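I've spent a few evenings with the trial of Altum, a subscription practice pack for people who want to teach a robot arm the dull jobs around a workshop. My neighbor Rhea Ignacio signed up first and nagged me until I did too! You get 30 simulated chores, and I went straight to the knobs.
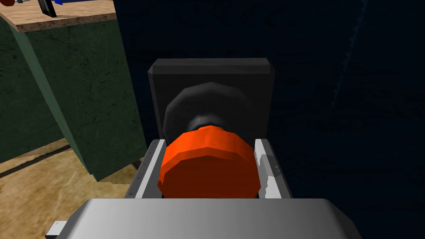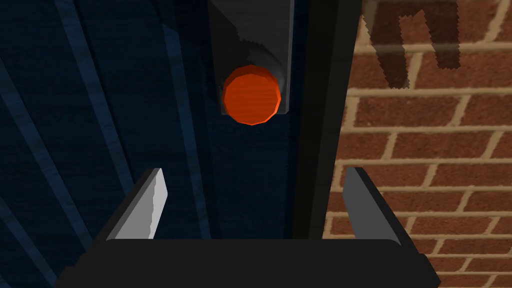
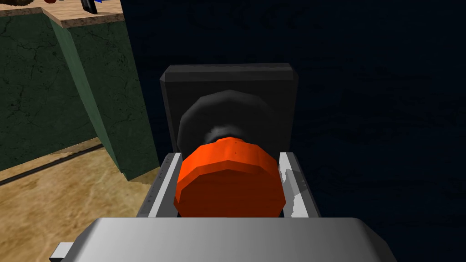 Orange knob practice in Altum.

My biggest tip is to sort out your approach before you touch the grip settings – I did it backwards and wasted 2 evenings. Line the gripper up straight in front of the knob with the fingers wide open, like in the second picture, and only then move in and close. Save that open pose under its own name, so you can go back to it after a bad try. I'd also run a chore 6 times before changing anything (one good try can fool you).

The help pages are thin and the menus are a bit of a maze, but Rhea got an answer from support the same day. I'm keeping mine through September, and drawers are next on my list.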